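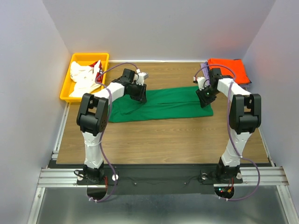 The Late Bus to Zumham

Arnout Brouwer missed it by 15 seconds. Ran anyway, bag banging on his hip, all the way past the bakery. Nothing. Tail lights going up the hill.

Next one at 5:40. He sat down on the curb and counted what was left of the Hnatiuk money - 89, and a button.

"You going to Zumham?" A woman in a van, window down. Radio on to loud.

"My father's selling the house."

"Today?"

"Noon."

She looked at the road. Moved a sack of onions off the seat.

"I only go as far as Atcombe," she said. "Get in, get in."

He got in.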